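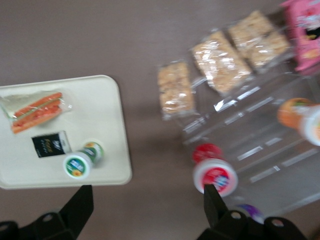
Snack table, Flodolthorpe hall

Hello again! The June open day is coming up, when we'll be feeding a lot more people and I'll have no time for any of this.

I look after the nibbles for the Stadis walking group, and I've got quite fond of it. Back in 1980 it was a tin of biscuits and an urn, or so I'm told. Now there's a tray and a clear stand with steps in it, and I fuss over both far more than I should.

The tray - off-white, rounded corners, easy to wipe down. The little bag of baby carrots goes on there, with a cup and a small black packet to keep it company. I do love a carrot on a long walk, and they survive a rucksack better than a banana ever will!

The stand - crispy rice treats, 3 of them, each in its own clear wrapper. These are my downfall. There are more cups on this side too, an orange one and a red and white one, plus a pink box with cartoony pictures on it, the sort of thing that gets small walkers very excited.

If you'd like to bring something along, wrapped things are best, and please pop them on the stand wherever there's a gap. Cups can go on either side, I'm not fussy.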